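Posetine Set-Up Guide
Section 4: Teaching a task by remote control in the simulator

Okay, you've got Posetine installed, the two hand controllers are paired, and the robot in the simulator moves when you move. Good. Now comes the part I like best, where you show it a job and it keeps a record of how you did it. I wrote this section after a July spent recording demos for the Hilach task set, so it leans on the things that tripped me up.

If you're using the desktop leader arms and no hand controllers, read the Toledo add-on notes first and then come back. The steps are the same but the buttons aren't.

4.1 Before you record

1. Start Posetine and open the Scene list. Pick a room from the Skatholm pack. They're small indoor rooms with a table and everyday stuff, and they load fast.

2. Wait for the status line at the bottom to say Ready. On my machine the first load is slow and every one after that is quick.

3. Hold both controllers at about waist height, elbows bent, and press Home. The robot's arms jump to their start pose and from then on they follow your hands.

4. Move each hand a little, one at a time. Left hand, left arm. Right hand, right arm. If they're crossed, go to Settings, Controllers, Swap Sides, and press Home again.

5. Squeeze each trigger halfway, then all the way. The gripper should close smoothly with your finger. If it snaps shut, lower Trigger Gain to 2 and try again.

Note: Home only resets the arms. It doesn't put objects back. For that you want Reset Scene, which is one menu over (I mixed these up for longer than I'd like to admit).

Caution: Please clear some real space in front of you. You'll be looking at the screen, and you will punch a monitor if there's one within reach.

4.2 Setting up the view

The default view sits above and behind the robot and looks over its body toward the table. I leave it there for nearly everything. You get both arms and the work surface at once, and left and right match your own hands, so there's nothing to flip in your head.

1. Press V to step through the views. Stop on Over Body.

2. Use the scroll wheel to zoom until you can see the near edge of the table and both grippers.

3. Press Shift + V to lock it. A locked view can't get bumped in the middle of a take.

You can also turn on the wrist views as small insets. They're great for pen-sized things and mostly clutter for anything bigger.

4.3 Recording a demonstration

1. Choose Task, New, and type the task as a plain sentence, like you'd say it to a person. "Pick up the bread and put it on the table" is fine. "bread_task_final_b" is not, and the training step will choke on it later.

2. Press Reset Scene. Objects get shuffled a bit each time, and we want that.

3. Press R to start. You'll hear one beep and the timer turns red.

4. Bring in the arm that's closer to the object. Go slow on the last stretch and line the fingers up before you commit to closing them.

5. Close the gripper with a steady squeeze and hold the trigger. Don't pump it! Each little release gets recorded too, and the robot will happily learn to fidget.

6. Lift, carry, lower. Let the object settle before you open your hand.

7. Back the arm away along the same path you came in on, then press R again to stop. Two beeps this time.

8. Press K to keep the take or X to toss it.

Note: When a task only needs one arm, park the other one off to its side and keep that hand still. I rest my elbow on the arm of my chair. A drifting spare arm looks harmless, but the drift ends up in the data along with everything else.

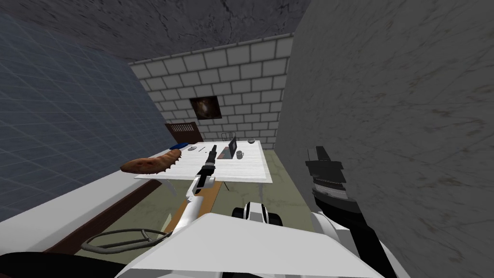
Fig. 4-1. Bread task, Over Body view: left gripper at the near edge of the table, right arm well off to the side.

4.4 Long objects

Loaves, rulers, bottles on their sides — these need a bit more care than a mug does. Aim for the middle of the object so one end doesn't dip. Come in with your wrist already turned the way you want it, because turning it at the last second usually nudges the thing away from you.

Watch the edges, too. With something long, I look at its far end and forget the near one, and then I clip a corner of the table. Raise your hand higher than feels needed, travel, and come down again.

If you drop it, you have two choices. A drop onto the table with an easy second grab is worth keeping, so just carry on and finish the job. A drop onto the floor is a toss: press R, then X, then Reset Scene.

4.5 How many takes, and how long

Start with 10 good takes and run a quick training pass on those. The result will be clumsy, but you'll find out if your task sentence, view and trigger settings are sane before you sink a whole evening into it. After that, keep going. My bread set ended up at 567 kept takes, and I could see the grasps getting cleaner well before I hit 500.

Take a break when your shoulders start to burn. My worst takes are all from after 9 p.m., and you can see it in the playback: wobbly approach, wobbly everything.

4.6 If something goes wrong

The arm freezes halfway through a reach. You've stretched past its limit. Bring your hand back toward your chest until the arm picks up again, and toss the take.

The object slides out of the fingers. Open up, go a little deeper, and squeeze more slowly. If it still slides, check that Grip Friction is set to Scene Default.

The arm lags behind your hand. Close the wrist insets first, then drop Render Quality one notch.

K does nothing. The take is still running. Press R, wait for the two beeps, then press K.

Kept takes show up under Library, sorted by task sentence. Section 5 covers trimming and playback.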